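Dernière mise à jour : 09/08/2026

J'ai encore pensé au tri ce matin, en buvant mon café. Je m'étais promis en May – pardon, en mai, j'écris encore les mois dans la mauvaise langue – que toutes les petites pièces seraient rangées avant l'été. Nous sommes en août et les sachets sont toujours sur la table.

Le carton de chez Storard est arrivé avec le numéro 2932 écrit à la main sur le couvercle. J'ai payé 70 euros pour le lot entier, ce qui me semble correct, même si je ne sais pas encore ce que je ferai de tout cela. Les sachets transparents me plaisent beaucoup, on voit les couleurs sans rien ouvrir.
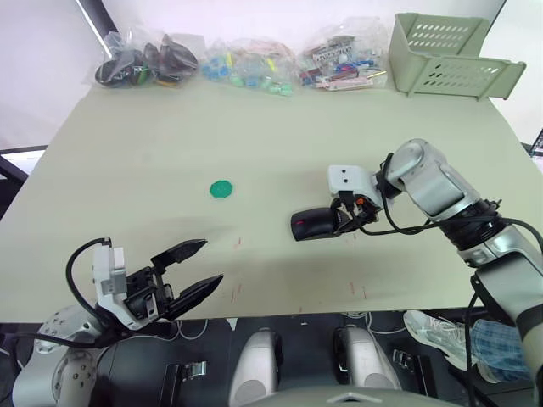
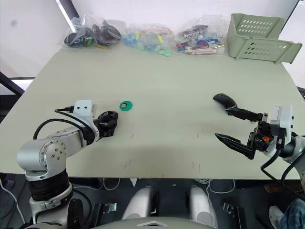 Le noir à gauche, les couleurs à côté.
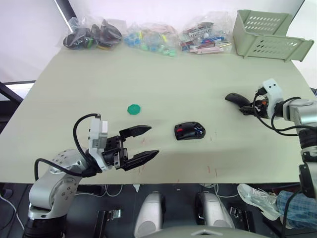
Rubrique : Rangement

Les souris d'ordinateur me donnent le plus de souci. Elles sont noires et je les confonds facilement, alors je dois les retourner l'une après l'autre pour lire l'étiquette. Il y a aussi cette petite pièce verte, plate, qui reste seule sur la table. J'ai cherché dans le catalogue Plusa à quoi elle peut appartenir et j'ai lu jusqu'à la page 149 sans trouver. Je la laisse à sa place pour le moment.

Le panier vert pâle aux trous ovales vient de la boutique Gradar. Je l'aime bien, mais je n'ai pas encore décidé ce qu'il doit contenir. Peut-être les pièces bleues et roses, peut-être les câbles de la cuisine.

Demain je voudrais écrire des étiquettes plus grandes. Il me reste deux feuilles autocollantes et un feutre qui sèche un peu. Il faut aussi que je rende la clé du local avant midi.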